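The Great Dry Goods Sort-Out

So it's March, which for some reason is when I always decide that the kitchen has to be dealt with. I don't get this with the bathroom. I can walk past the bathroom cupboard for years. But one grey morning I opened the larder door to get the porridge oats and a bag of red lentils slid off the shelf and emptied itself into my slipper, and that was me sorted for the week.

The larder is a grand name for it, by the way. It's the cupboard under the stairs with shelves put in by whoever had the house before us, and they're deep, deep shelves, so things go to the back and live there. I pulled the lot out onto the table and got down to bare wood for the first time since we moved in. Highlights included 2 opened bags of the same arborio rice, a tin of chestnut purée I have no memory of buying and a jar of cloves from the Charbonneau deli, which closed when my youngest was still in primary school. The cloves smelled of nothing whatsoever. Out they went.

My friend Yee-man came round at teatime and was no help at all (she sat on the step and ate the good crackers) but she did say I ought to stop buying storage jars until I'd used up the bottles and tubs I already keep "in case". She has a point. I keep everything. Anything clear with a decent screw lid gets rinsed, turned upside down on the draining rack and put in the box by the back door, and the box had got to the stage where you couldn't shut the back door.

So I've been filling bottles. The trick, if you want to do it yourself, is to let them dry for far longer than you think. I leave mine on the windowsill overnight with the lids off, and then another day on top if the weather's damp. Then a proper wide funnel. I used to roll up a bit of baking paper, which is fine for sugar, but anything that's half flakes and half dust jams in the narrow end and then comes down all at once over your hand. I ended up ordering a set of funnels from Clalico for 990 pence, as my husband insists on saying, having decided that sounds cheaper than nearly a tenner.

Dark, dusty stuff is the worst by miles. It clings to the plastic all the way round and you can tap and tap and it won't lie level, it just sits there in a heap, higher on one side. I've stopped minding.
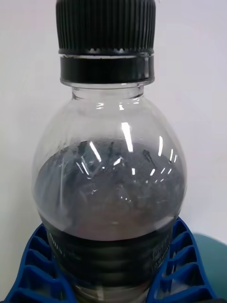
I do mind about labels, though. I used to be sure I'd remember what was in everything, and then one evening I seasoned a whole tray of potatoes with something that was certainly not pepper. We had toast. Now everything gets a strip of masking tape with the name and the month on it, written before I fill the bottle so there's no putting it off till later.

Final tally, for those who like that sort of thing (hello Merja): 17 bottles filled, 15 labelled. The other pair are waiting until I can find the marker pen, which I had in my hand a minute ago. The slippers have been through the wash and I'm still finding lentils in the left one.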